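The Stalk

Part one: nights

The email came at ten to five, when half of us had our coats on. Subject line, Changes to the Grading Hall. Emiliano Ibarra read it standing up, one arm in a sleeve.

– They want us to teach it, he said.

Teach what. We all knew what. Line 2 at Ristier had been dark since June, the belts wrapped in plastic, men from Ulladov going in and out with cases. Fruit and veg, odd shapes, soft stuff. Everything the old machines bruised. Everything we were for.

Four weeks' paid work, the email said. You take the grippers home. You pick things up and put them down. Fruit, bread, whatever is in the house. The machine learns from it. 422 hours from the whole shift, then a review.

A review. Nice word.

Johannes Engelbrecht said he wouldn't do it. Said it in the car park, loud, with his keys in his hand. Twenty-two years on the belt and now he was to hand over his own thumbs? He drove off without his lunch box.

Emiliano signed. So did I. Rent's rent.

I went round to his the first week becuase mine had stopped charging. He didn't have a table worth the name, so he worked on the bed. Quilt pulled flat, plate in the middle. Two oranges, a banana, and him with his tongue between his teeth like a boy doing sums.

– Squeeze it like you'd squeeze it, I said.

– I don't squeeze. That's the point. You squeeze, it goes to juice.

He had his own way, always had. Came in from the side, waited a bit, closed. On the belt he could do 50 trays while the rest of us were still finding our gloves. Watching him do it with black gripper fingers was horrible and also quite beautiful. I didn't tell him either thing.
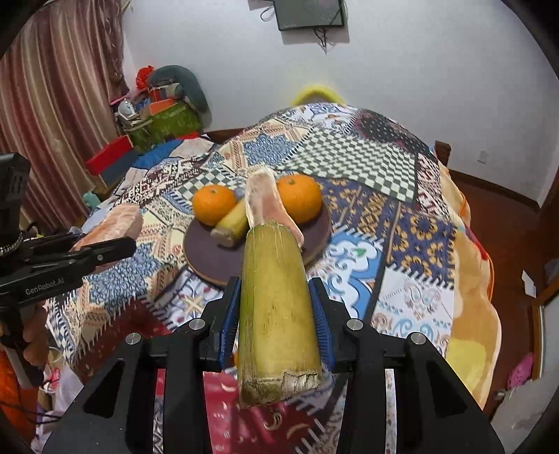 Part two: the review

They switched Line 2 on at six in the morning. No speech. A woman from Ulladov in clean boots, a tablet, a tray of Dindo plums.

The arm came in from the side. Waited a bit. Closed.

I looked at Emiliano. He'd gone very still. Then he laughed, one short breath through the nose, and walked off to the lockers.

– That's you, I said, going after him. That's your wait.

– I know what it is.

The review took ten minutes each. Nearly half the shift went. I was kept, three nights, to clear jams and wipe the lenses. Emiliano was offered Mendoza, the depot over the river, a longer bus and a bit less money. Training lead, they called it. More oranges.

Johannes they kept. Full hours. He never picked up a gripper and they kept him, for the cold store, where the arm couldn't go yet. He wouldn't look at us for a week. Then one night he brought in two flasks and put one down by me without a word.

It's quiet in there now. You used to have to shout. Now there's the belt and the little sigh the arm makes, and I stand with my cloth. Some nights it gets a soft one, a pear gone at the neck, and it comes in from the side and waits, and I wait with it, cant help it.

I text him when it drops one. He texts back, what was it. I say pear.

Too quick, he writes. Tell them it went in too quick.

So I go and find the woman in the boots.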